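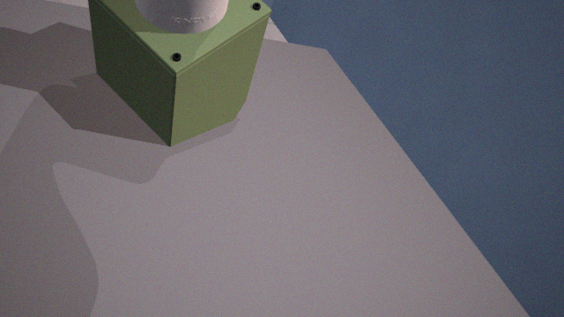 How to Re-Caulk a Bathtub

Old caulk goes gray, pulls away from the wall, and lets water in behind the tile. Replacing it is an afternoon of work, and most of that is getting the old bead out. The part with the caulk gun takes 10 minutes if the prep is done right.

What you need

Tube of 100% silicone caulk, kitchen and bath grade
Caulk gun
Plastic scraper and a utility knife
Caulk remover gel (optional)
Rubbing alcohol
Painter's tape
Paper towels, more than you think
Trash bag

I used Garcia silicone in white for this tub. The last one I did was with Gremon acrylic latex, which is easier to clean up but shrank along the back wall within a year. If your tub is bone or almond, check the color chart on the tube before you buy. White next to almond looks wrong.

Step 1. Cut out the old caulk

Run the utility knife along the top edge of the bead, flat against the tile, then along the bottom edge, flat against the tub. Keep the blade low. On an acrylic tub use the plastic scraper for the bottom cut, as a steel blade will leave marks that don't come out.

Pull the bead away in strips. Some of it will come up in long pieces and some in crumbs. For the crumbs, put on remover gel and leave it for the time given on the bottle. The Stosetine gel I had on the shelf worked on silicone but did nothing for a patch of old latex in the corner, so I scraped that by hand.

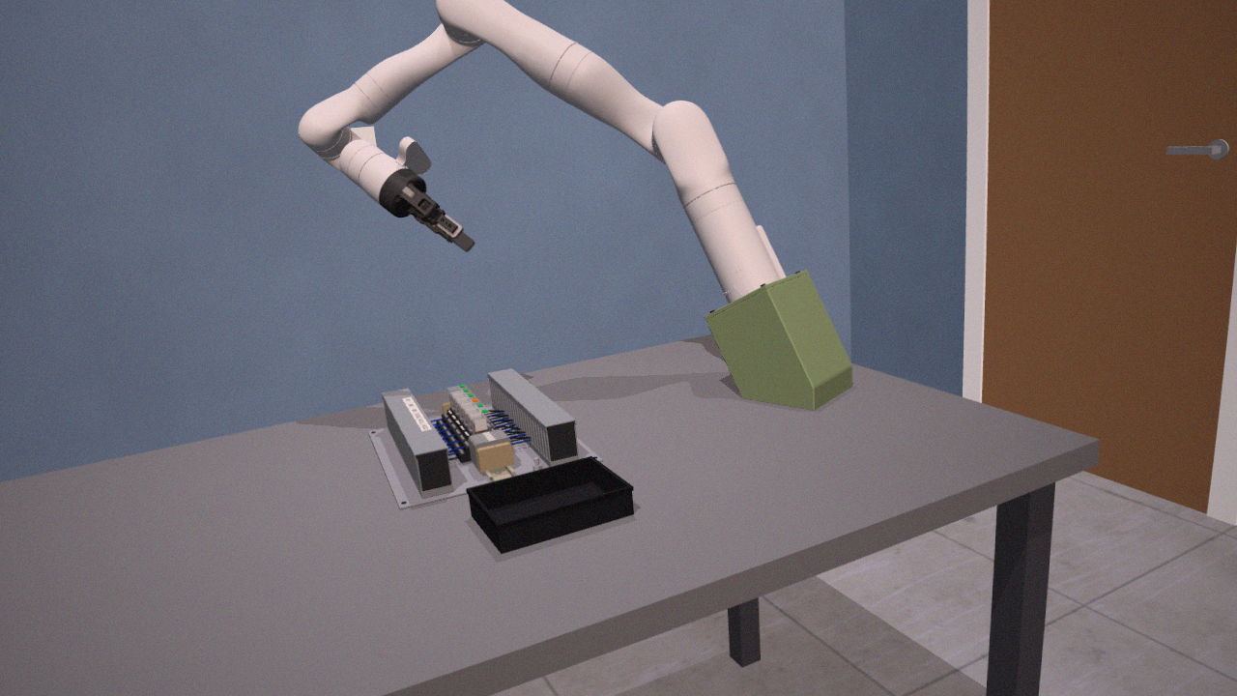

A reader wrote in to say that a hair dryer on low softens old latex caulk enough to lift it with a putty knife, and that it saved buying the gel. I have tried it since and it works on latex. It made no difference on silicone. Keep the dryer well away from the tub if there is any water in it, and plug it into a GFCI outlet.

Step 2. Clean the joint

Vacuum the crumbs. Wipe the joint with rubbing alcohol on a paper towel until the towel comes away clean, then do it once more. New silicone won't stick to old silicone, and a thin film of it is hard to see. Run a fingernail along the joint. If it drags, there is still some left.

If there is mildew, scrub it with a bathroom cleaner, rinse, and let the joint dry overnight before the alcohol wipe. Don't use bleach and alcohol on the same day.

Step 3. Fill the tub

Fill the tub with water before you caulk. The weight opens the gap to its widest, so the bead isn't stretched the first time someone takes a bath. Leave the water in until the caulk has cured.

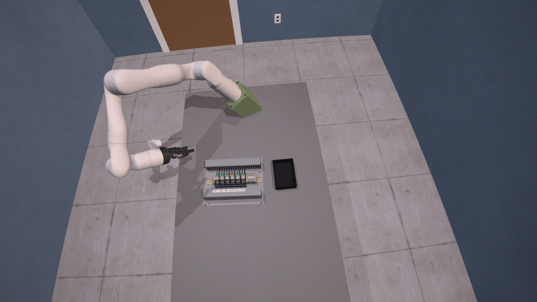 Step 4. Tape and apply

Run one strip of tape along the tile and one along the tub, with a gap of 1/4 inch between them. Press the edges down hard.

Cut the nozzle at an angle, smaller than you think it should be. Hold the gun at 45 degrees and move at a steady speed. Do one wall at a time - silicone starts to skin over fast, and you can't smooth it after that.

Step 5. Smooth and pull the tape

Wet a finger with soapy water and draw it along the bead in one pass. Wipe the finger and go on. Pull the tape right away, at an angle away from the bead, and drop it straight in the trash bag.
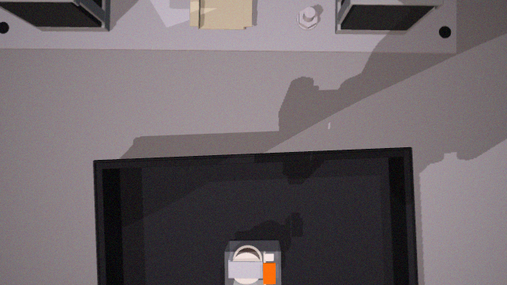 Let it cure for the full time on the tube before draining. Mine said 24 hours. Keep the bathroom fan on and the shower off until then. If you find a pinhole later, cut out an inch on each side of it and redo that section, with the same alcohol wipe first.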